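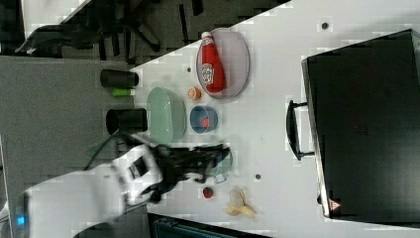 Lodero updates tabletop kitchen layout

Lodero has released a revised version of its tabletop kitchen layout, a fixed set of dishes and food items used for clearing and sorting exercises at counter height. The revision changes the placement rules, the cleaning instructions and the parts list. The dishes themselves carry over from the previous release.

The layout is set out on a plain white tabletop. It consists of tableware, a ketchup bottle, small food pieces and one large black unit that takes up the right end of the table. Food pieces include an orange slice, a strawberry and a banana. Users of the earlier release had asked for a layout that could be reset by one person without a printed template, and the new rules are written with that in mind.

Under the revised rules, each item is assigned a zone instead of a marked point. The round plate goes toward the back of the table, with the ketchup bottle on it. Green dishes go on the left side. The black cups are placed at the left edge and may be moved last. Small food pieces go in the open area in front of the plate or in the small blue dish, depending on the exercise.

"The old sheet gave a position for every piece, and people spent more time on the sheet than on the table," said Xiomara Ferreira, who edited the revision for Lodero. "A zone can be checked by eye. If the plate is in the back zone, it is in place."
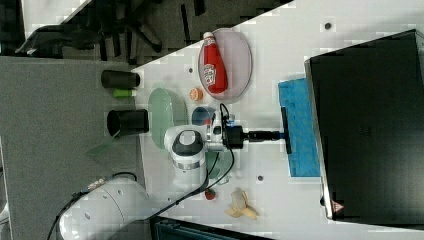 Photo: Skilon

A wiping step has been added. It uses a blue sponge cloth, stored on the right side next to the large unit and returned there when the step is finished. The cloth counts as a layout item and has to be in its zone before a reset is signed off. The earlier release treated wiping as upkeep and left the choice of cloth to the user.

Cleaning instructions have been rewritten for the same reason. The tabletop is to be wiped with a damp cloth and dried before the next layout. Scouring powder is ruled out for the clear plastic pieces, where fine scratches build up and are hard to remove. Marks left on the white surface between exercises are acceptable as long as nothing sticks to the dishes. The holes in the tabletop are to be kept open — crumbs and lint should be lifted out, not pushed through.

Reset time is the one measured requirement. A full reset, from cleared table to finished layout, must be possible in 7 minutes. Lodero tested the zone rules over 30 resets before release, using people who had not seen the layout before. The slowest reset took 17 minutes under the old sheet and was inside the limit under the new rules.
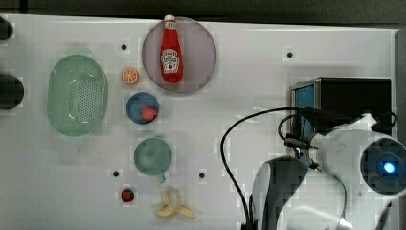
Ketchup bottle on its round plate, with the green oval colander and orange slice to the left.

The parts list has also been reorganized. Items are now grouped by how they are stored and no longer by material. Dishes that stack are listed together, followed by cups, small food pieces and bulky items. The green colander has its own line, as its perforated bottom makes it a separate case for both cleaning and storage. Several users had been replacing it with a solid dish of similar size. The new list does not allow that.

Substitutions are still possible for the plate. Any round plate may be used, provided the bottle fits on it and the rim stays clear of the table edge. 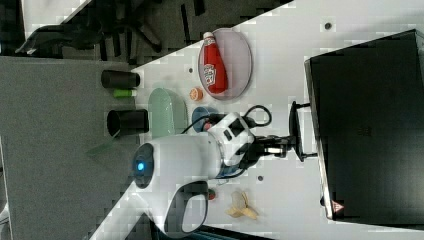 The large unit on the right is to be put in place first and left there until everything else has been removed. It may stand at a slight angle to the table, but the side facing the dishes has to stay accessible. Nothing is to be stored on top of it during an exercise.

Distribution is handled by Gachanja, which also supplies replacement food pieces. Orders placed under the old item code, 123, will be filled with the revised parts list from December. Existing sets do not have to be returned, and the new rule sheet is available separately. The companion storage tray, Dimimus, is unchanged.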